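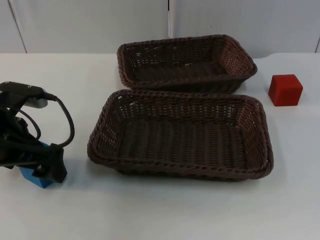

No. 181

I own two brown woven baskets because one looked lonely in the shop in Tesdale. They were meant to sort my desk out. My desk had other ideas.

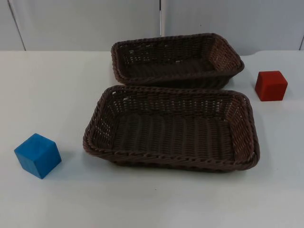 So I made a rule — one basket for things I use, one for things I keep meaning to use. By August the second was winning by 6 pens and a stapler. I tipped it all into a drawer and started over with blocks, which don't breed.
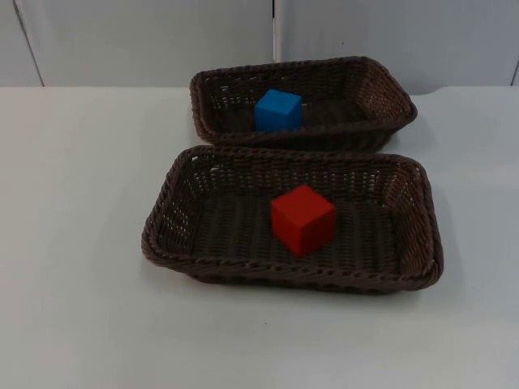
One cube per basket. Peak organization.
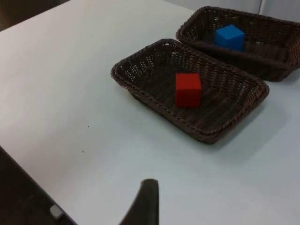 No. 181, continued

Red up front, blue in back. The drawer still won't close.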